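From: Triin Jankauskaitė
To: folding-data list
Subject: Re: how many shirts do we need before retraining

Hello all,

Trilok Bhatt wrote:
> I looked through the July set again. Of the 2579 episodes, most are
> plain T-shirts, one layer, starting almost flat. The policy does well
> on these and then gets lost on anything else. Before we ask Oltdale
> for more hours, can somebody say what we want them to record? Also,
> are we still throwing away the episodes where the operator grasps twice?

Thank you for looking, Trilok. I will answer the second question first. Yes, until now we throw them away, and I think it was my mistake. When the operator misses the sleeve and takes it again, this is the part the model never sees. I found 67 such episodes in the rejected folder which are good from start to end, only slower. I propose we put them back with the label "regrasp". Eglė, is the folder still on the Julcombe disk, or did it move?

For the first question, I would like fewer repetitions and more kinds of starting state. Ojārs tried a short session with layered clothes and sent me one view from it:
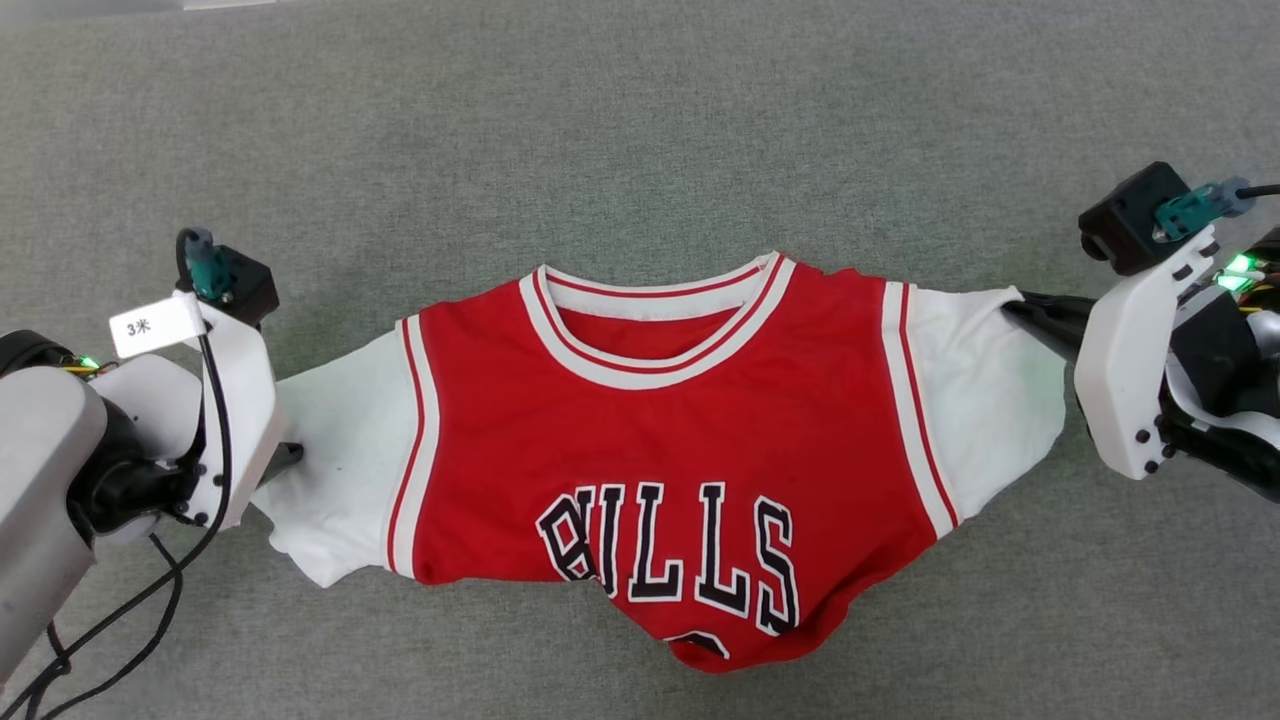
Layered clothes are difficult for our labels, not only for the arms. The form has one field for garment type and one for color, and the operators fill it in differently. For the BULLS jersey over the white shirt, one person will write "red jersey" and another "white shirt", and both are correct, as both grippers hold the white sleeves and the red part is only carried with them. I suggest two fields – "outer" and "grasped" – and if they are the same garment we write it two times. Please also note the surface. Carpet gives other friction than the table, and I do not want to mix them without a mark.

For the next block I ask for 21 layered episodes per operator, with the clothes dropped again between each one, not straightened by hand. If this is too much, please tell me before you start.

The script from Laur still expects the old form, so do not upload until Deividas has changed it.

Best regards,
Triin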